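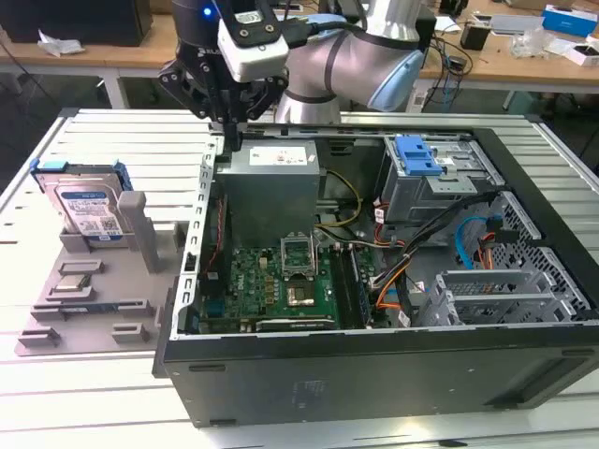
Skernereo Disassembly Cell Support Desk

Ticket 609 – arm stops during drive handling
Status: open, waiting on Trudon

Good morning, and thank you all for being so patient with us on this one! The arm keeps going into a protective stop while it's handling the hard drive, always on the slow moves close to the tower. We've had 7 stops since Sunday, and I'm afraid restarting the program only buys us a little time. 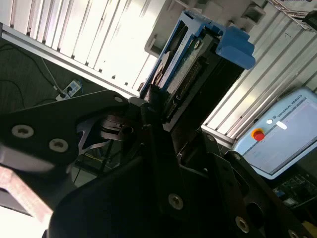

Module in the blue holder, gripper alongside, pendant at right.

I went through the payload settings first (my usual suspect) and found the value still set for the old fingers. I corrected it, ran the job again, and got another stop at step 874 – a bit disheartening, I'll admit.

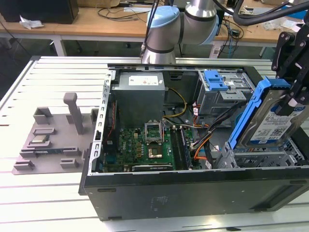 1.0TB drive in its blue caddy, held over the case.

Next I'd like to re-teach the approach to the bay at 10 percent speed. Please keep hands out of the case until the arm is powered down, even when it looks stopped.

2 comments · 0 shares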